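장갑을 돌보는 사람, 올루프 바크와의 대화

올루프 바크 씨는 Plostetti 팀에서 센서 장갑 한 벌의 준비와 수리를 맡고 있습니다. 로봇에게 물건 집는 동작을 가르치기 위한 장비입니다. 저는 창가의 긴 테이블 옆에서 그를 만났습니다.

첫 질문은 아침 준비에 대한 것이었습니다. “장갑을 먼저 끼고, 센서는 나중에 켭니다. 반대로 하면 영점이 틀어져요. 준비에는 14분을 씁니다.” 그다음 엄지와 검지를 붙였다 떼는 동작을 반복하면서 화면의 값을 봅니다.
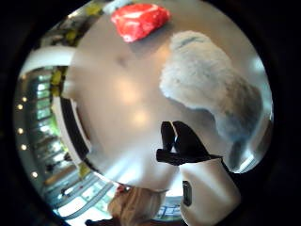 끈과 케이블

가장 자주 고장 나는 부품이 무엇인지 물었습니다. 저는 센서라고 예상했는데, 그의 대답은 끈이었습니다. “끈이 늘어나면 손목의 하우징이 조금씩 돌아갑니다. 본인은 못 느끼지만 기록에는 다 나옵니다.” 그래서 끈은 작업 30시간마다 새것으로 바꿉니다. 케이블은 고리를 여유 있게 남겨 두고, 커넥터 쪽을 당기지 않게 합니다. 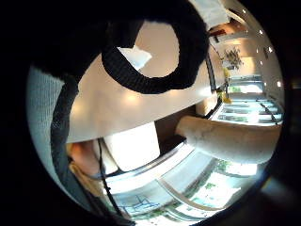 최종 수정일: 4월 28일

손등의 마커는 어떻게 관리하는지도 궁금했습니다. 그는 마커 판이 똑바로 서 있어야 한다고 강조했습니다. “판이 기울면 고정 카메라가 손의 방향을 잘못 계산합니다. 나사는 손으로만 조입니다. 공구를 쓰다가 받침을 하나 깨뜨린 적이 있어요.”

연습에는 봉제 인형처럼 부드러운 물건을 많이 씁니다. 잡는 위치가 매번 달라서 장갑의 상태를 보기에 좋다고 합니다. 다만 털이 손가락 사이에 끼므로, 쉬는 시간에 붓으로 털어 냅니다.
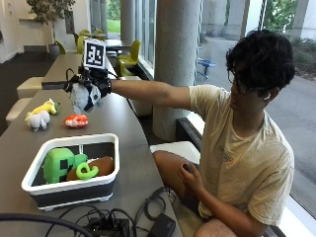 사람이 바뀔 때

착용자가 바뀌면 보정을 처음부터 다시 합니다. 이 규칙은 동료 랑느헤이뒤르 브뢴둠 씨가 5월에 정한 것입니다. 그 전에는 앞사람의 값을 그대로 쓰다가 기록 1,128개를 버렸습니다. “그날은 점심을 못 먹었습니다.” 올루프 씨는 이렇게 말하고 웃었습니다.

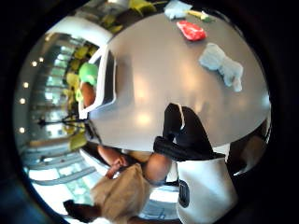

끝난 뒤의 정리

전원을 끈 다음에는 장갑을 뒤집어 말립니다. 하우징은 마른 천으로만 닦고, 알코올은 렌즈 근처에 쓰지 않습니다. 예비 끈 12개는 Lauritsen에서 주문했고, 아직 도착하지 않았다고 합니다.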